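Home | Forums | Gallery | Gear | Members | Log in

Is a 60 day wait for one heron shot believable?
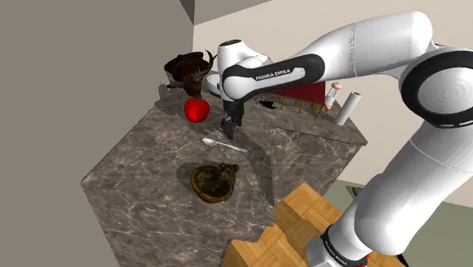
trelik_lens wrote:
The Prarkcombe print sale has a heron by Rachid Abou Zeid for $328. The card says he sat in a blind for 60 days and took 812 frames to get it. I like the print. I don't buy the story.

mudboots wrote:
Why not? Herons stand still, people don't. I gave up on a kingfisher after 2 mornings.

trelik_lens wrote:
Exactly, herons stand still. So what was he doing for 60 days?

Dalia Radwan wrote:
Waiting for light, maybe. I've shot that marsh in July and the haze ruins nearly everything before breakfast. 812 frames over that long sounds low to me, if anything.

mudboots wrote:
Low is right. I burn that many on a duck.

trelik_lens wrote:
Haze I'll accept. I still think the card is there to sell the print. Does anyone know if the bird was baited?

Dalia Radwan wrote:
You could ask him before hinting at that.

trelik_lens wrote:
Emailed him last night. No answer yet.

Last updated: 17 January 2023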